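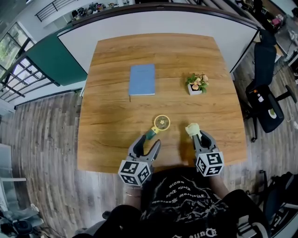
Marell Office Line review: six months with a hosted phone system

So I finally did it. After nine years of paying for two copper lines and a fax number I'm fairly sure only one customer ever used, I moved our shop over to a hosted phone service. We're a small flooring supply business in Puneck, two locations, a handful of desk phones, one warehouse phone that gets dropped on concrete more than I'd like. I went with the Office Line plan from Marell, and I've had it long enough now to have opinions.

First, why I switched. Our old carrier sent a letter saying the copper on our street was going away and our rate would be going up in the meantime (thanks, guys!). I got quotes from Marell and from Tudano. Tudano came in cheaper per month but wanted a three-year commitment, and the early exit fee in the fine print was $3,000. I've been burned by that kind of thing before with a copier lease, so that was pretty much that. Marell does month to month after the first 90 days.

Setup

The phones showed up in a box with our extensions already printed on little stickers, which I loved. You plug each one into the network, it restarts a couple of times, and then it knows who it is. The front counter phones were going before lunch. The warehouse was another story. Our network switch out there is ancient and doesn't put power down the cable, so I had to order separate power bricks, and the order page for those is buried under "accessories and legacy items." If you have older gear, ask about this before the phones ship. The sales rep never brought it up and I didn't know to ask.

Moving our main number took longer than I was told. The old carrier rejected the first request over a suite number that was on the bill but not on our form. Then it got rejected again for a different reason that I still don't understand. I'd put half the blame on Marell for that one, they could have looked at the bill I'd already uploaded. During all this they gave us a temporary number and we forwarded calls to it, so we never went dark, and I'll give them credit for that.

Call quality

Good! Better than good at the main shop, where we have fiber. Customers sound like they're standing at the counter. The second location is on cable internet and for the first few weeks we'd get this underwater sound in the late afternoon, usually when somebody was uploading photos of a job site. Support had me log into the router and turn on a setting that puts voice traffic ahead of everything else. It helped a lot. I still hear it once in a while but I've stopped noticing, mostly.

The app

I use the cell phone app more than my desk phone at this point. It rings when the desk phone rings, shows the shop number when I call out, and the voicemails come through as text. The text is hit or miss. "Luxury vinyl plank" came through one time as "luxury final prank" and we had that taped up by the register for a month. My only real gripe is battery. On a day when I'm out measuring, my phone is begging for a charger by 3 p.m.

The web portal is where you change hours, greetings and who rings when. It's fine once you learn it, but the holiday schedule is a mess. You'd think you could copy last year's closures and adjust them. Nope, you type every one in from scratch, and if you forget to click save at the very bottom it drops the whole page without a warning. I found that out in November and said some words.

What it costs

We were paying a bit over twice what we pay now, and that was before the promised rate hike. The new bill is $80 a month for the lines we have, plus taxes and fees. Do look at those fees, because there's a "regulatory recovery" line on there that isn't in the quote. It's small. I just like a quote to be the quote.

Support

Chat is quick and the people on it know their stuff. Phone support is slower, and yes, I see the humor in a phone company with bad hold times. The hold music is also terrible. I changed ours the same day.

Would I buy it again?

Yep. A friend with an insurance office over in Lakatos asked me the same thing and I told her to go for it, but to check her network switch, send in the most recent bill with the number transfer form, and leave the old service running until the transfer is completely done. If you need fancy call center stuff with queues and reports, I can't help you, we don't use any of it. For a shop like ours, four stars out of five, and I'd bump it up if they fixed that holiday page.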